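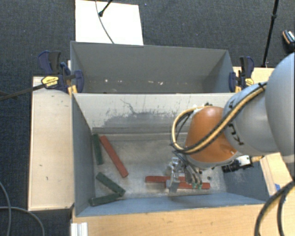 The Roserier Library Office invites comment on the proposed change to the handling of interlibrary loan returns. Under the current procedure, returned items are checked in at the desk, placed on a cart by due date, and sorted by lending library only when the courier is expected. The proposal would move the sorting step forward, so that each item is assigned to its lender at the moment of check-in. Branches would use open-topped gray bins set end to end on a table, one for lenders on the Comen courier route and one for lenders served by mail. The paper strap would stay on the item until it is packed. Comments will be read by the Loans Office before the procedure is issued to branches.

4 min read

Posted by LoansOffice_Costigan
2026-07-07

Please keep replies to the returns procedure. Questions on borrowing limits and overdue notices have their own thread. Branches that wish to send figures may attach them here or send them to me directly.

Shona Costigan
Loans Office

Reply from BadisBranch

The Badis branch supports the proposal in general. Our concern is the cart. At present the cart is also where staff place items with a missing strap, and those items are looked up in Camenzind in the afternoon when the desk is quiet. If the cart is removed, there must be a stated place for them. An item without a strap should not go into either bin, even if the ownership stamp is clear, because several lenders have the same stamp for all of their buildings and will not accept a book sent to the wrong one.

We would also ask that the procedure state who closes a bin. On our courier days the evening staff pack and the morning staff hand over, and neither group signs for the contents.

Reply from k_zuercher

I must register a disagreement. Sorting at check-in places the decision with the person who has the least time to make it. The desk clerk is serving a patron. The lender's return address is sometimes on the strap, sometimes on a label inside the front cover, and for older loans it is in the Camenzind record only. When sorting is done later, by one person, with the records open, mistakes are few. When it is divided among everyone who works the desk, I would expect more.

Last year the region returned 1,410 items. That is a modest number. I do not see that it calls for a new arrangement at every branch.

Konrad Zürcher
Technical Services

Reply from LoansOffice_Costigan

Thank you both. On the question of signatures, the draft will be amended so that the person who closes a bin initials the packing slip. That should be workable for branches with split shifts.

On Mr. Zürcher's point, the office accepts that the lookup takes time. The reason for the proposal is delay, however, and not the volume of loans. An item that sits on a cart sorted by due date may miss the courier because it was returned early and placed at the back. Lenders have written to us about this. Early returns are the ones most often late in reaching them, and it is difficult to explain that to a lender whose own patron is waiting for the book.

Reply from northdesk

We have been sorting at check-in since the spring, without being asked to, and can report on it. The first 2 weeks were untidy. Mail items were found among the courier items and had to be pulled out while the driver waited. After that we taped a list of the Comen lenders to the wall beside the table, and the trouble largely stopped. The list is in alphabetical order by town. We tried it by library name first and staff could not find anything, as so many of the names begin with the same word.

I would ask the office to issue that list centrally. Ours was typed from memory and one of the lenders on it has changed to mail.

Reply from k_zuercher

The experience reported by northdesk is useful, and I would like to know whether a misdirected item was ever discovered after it had left the building. Items pulled out while the driver waits are only the ones that were noticed.

Reply from northdesk

There were 3, to my knowledge. All of them came back to us by courier and were sent on. One was a large-print novel that the lender had already billed to us as lost. The charge was withdrawn.

Reply from k_zuercher

Then I maintain my position for the smaller branches, where there is no second person to check. I would not object at branches that have one.

Reply from BadisBranch

We are a small branch and would still prefer the change. The second check can be made at packing, when each title is marked off against the slip. It is already required under the present procedure, although I suspect it is not carried out everywhere. If it is carried out, it makes little difference who did the first sort.

May I raise audiobooks and other items in cases? Staff here open each case at check-in to confirm that every disc is present. Some branches evidently do not, and the lender then writes to whichever library had the item last. The new procedure should say when the case is opened and by whom.

Reply from LoansOffice_Costigan

It will say so. Cases are to be opened at check-in, in front of the patron where possible. If a disc is missing, the item is not checked in and the patron is told.

The following points will go into the revised draft:

- Items without a strap are kept on a marked shelf at the desk and looked up in Camenzind before closing.
- Titles are marked off against the packing slip when the bin is packed, and the slip is initialed.
- The Loans Office issues the list of Comen lenders, by town, and sends a new one when a lender changes.
- A branch with one person on duty may continue to sort from the cart for the first 3 months, provided that early returns are placed at the front.

The last item is offered in response to Mr. Zürcher.

Reply from k_zuercher

I can accept the last item as a trial. I would ask that branches keep a written record of misdirected returns during that period, including those reported by the lender, so that there is something to compare. A note in the desk diary would be sufficient.

Reply from LoansOffice_Costigan

Agreed. Branches are asked to send those notes to the Loans Office at the end of each month, beginning with July. Northdesk, please send me your wall list so that it can be corrected against ours.

Reply from northdesk

Sent. The entries in pencil are the ones I was not sure of.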